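Moving Day Tips: Getting the Breakables There in One Piece

I have loaded 43 rental trucks for relatives, and the highway has taught me more than the relatives have. A load that looks settled in the driveway has opinions by the first off-ramp. These are the habits I kept after our last move, from Jellton to Pistley, 54 miles of frost heaves and one very ambitious traffic circle.

Load heavy and low

Washer, dryer, bookcases and anything containing paper go against the front wall of the truck, on the floor. Teodoro Bermúdez, who taught me to drive anything longer than a pickup, puts the sofa on end in the corner and straps it before touching another box. Strap every few feet. A single strap at the back door is a decoration.

Brake early. The piano does not know you have stopped.

Glass rides up front

Vases, lamps and the good pitcher go in the cab, or in your own car, wrapped in dish towels you were going to have to move anyway. Empty them first. Water left in a vase will find the one box marked PHOTOS. Stuff the necks with socks, stand them upright in a liquor store carton with the dividers still in, and wedge the carton behind the passenger seat. 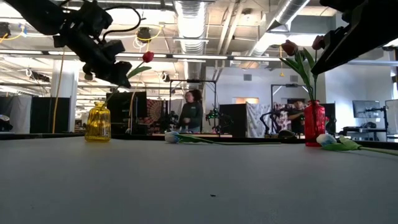 Check your straps at mile 2

Pull over somewhere flat and legal, well off the shoulder. Open the back slowly, standing to one side. Ratchet everything down again, including the strap you were proud of. On the Jestwood road I once skipped this and met a rolling office chair at eye level.

Know what the truck weighs

The sticker inside the driver's door gives the limit. The box of encyclopedias counts. If you are close, make two trips and leave the treadmill for the second one, by which time somebody may have come to their senses about the treadmill.

Start before sunup

We left at 5 in the morning in June and had the bridge at Montes to ourselves. Trade off drivers before anyone starts yawning, and keep the coffee in a cup with a lid.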